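Lists > Ukcombe Makers and Medics > Archive > Open days and visits

Subject: Re: Landel open day – was it worth the drive?
Date: 7 December 2022

Quick one, typing this between things. Reply is under the quoted bit. Sorry for the length, it got away from me.

> Did anyone end up going to the Landel thing? I had it on
> the calendar since October and then work happened. Mostly
> want to know (a) did they really let you near the suturing
> setup or was it all slides, (b) is it worth bringing
> students next time, (c) parking. Also somebody said the
> robot was doing it by itself, which I don't believe.

Yes, went. Up to 30 of us in the room, which was too many for the room. Slides first – the usual, company history, a map. Skipped my coffee for that. Then the suturing station, and that was the reason to go, so I'll stick to that.

(a) Near it, yes. You stand behind a rail and there are monitors above, and to be fair the monitors are where you want to look. From the rail it's just two shafts and somebody's elbow at the console. On the screen it's all there, the slit, the jaws, every bit of thread. They gave out stills afterward if you left an email so I'm putting a few in here.
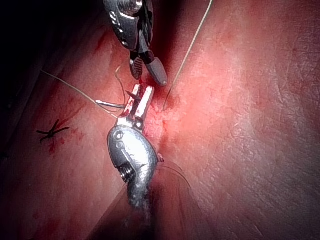 Console was a fellow from the Sung training group, two hands, two instruments, foot pedals for the camera. So to answer your last question, no, not by itself. Person driving the whole time. There was one slide about "assisted" needle handling and I think that's where the rumor started. I asked, and the answer was that it's a research project called Ikow, separate team, not being shown that day. Fine.

What I didn't expect was how slow it is and how little that matters. Nobody in the room talked for most of it. Each pass goes needle, pull, hunt for the loose end, grab, wrap. The hunting is the long part. Thin pale thread on a shiny surface with a bright light on it, good luck. You'd see the jaws hover a bit and then go in, and sometimes come back with nothing. One stitch went fine and the next took 3 tries to catch the tail. The operator said that's normal for someone teh first month and only slightly less normal after.

Also no force feedback on this one. You watch the thread and judge the tension from that. A woman next to me who does vet work was not happy about this and said so, at length. Good discussion actually, best part of the Q&A.

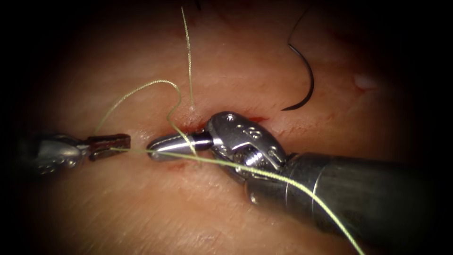

Thread colors – they had green and black going, and I asked if that meant anything. For training, they said, just so the people reviewing the recording can tell which is which. Makes sense, I'd have used colors further apart from the background though. The black you can find anywhere. The green kind of melts away once it's under the light.

Lighting generally, if anyone from there reads this list: too hot in the middle, dead at the edges. My monitor was the worst for it, maybe the others were better. Half the time I was guessing at what was going on past the shaft.

Then they took turns. Three from the audience got a go at the practice console, peg board only, not the tissue. I was number 39 on the sign up sheet (people signed twice, don't ask) so no turn for me. Grumble.
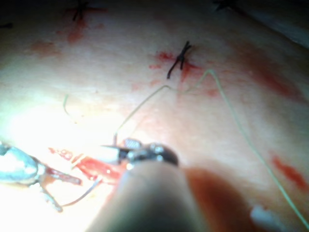 Scoring. This was new to me. Every run gets marked afterward off the recording, spacing, how square the knots are, length left on the tails, wasted moves. Pass mark is 62 and the first run they showed us didn't make it, which I thought was decent of them to show. Then a later one for comparison. Spacing was the big difference, I could see that much and I don't sew.

Somebody asked about tails and got a whole answer. Too short and it slips, too long and it gets into the next stitch. After that I couldn't stop looking at the tails.

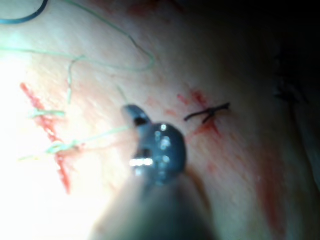

Black knot by the jaw, green stitches over to the left. Landel open day.

(b) Students – yes but a small group, and ask for the morning. Afternoon was rushed and the handout had run out. I'd also skip the slides and say so when you book, they seemed easygoing about it. Warn them there's blood on screen, one kid near the front went pretty pale and had to sit down.

(c) Parking is bad. Use the lot behind the Ukcombe library and walk, ten minutes.

If they do it agian in spring I'll go for the console slot and get there early. Anybody want to share a ride, write me off list.

Got to run –

Comments

Thanks, this is what I wanted. Small group it is. Did they say if the scoring sheet is something they share? I'd use that in class tomorrow.

I was at the same session, standing on the left side. Agree on the glare. Our screen was no better.

The vet person was me. Still not happy about it.

Library lot closes at six, found out the hard way.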